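Entering the Prevdale weekend draw, step by step 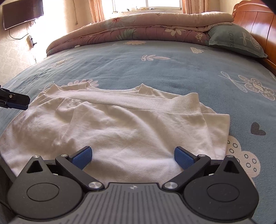
White garment on a patterned sheet

I've entered this one twice now, so my notes go like this:

1. Open the Kasari page and pick "Weekend Draw."
2. Type your name exactly as on your ID — I got bounced for a nickname!
3. Answer the five questions and hit Send.
4. Save your entry number (mine was 749).

Note: two entries per household, max.
Caution: the draw closes in August, and late emails don't count.

Contact Ionuț Pascu | © 2018 | Back to top

Related
Ustine spa break draw
Marulanda match tickets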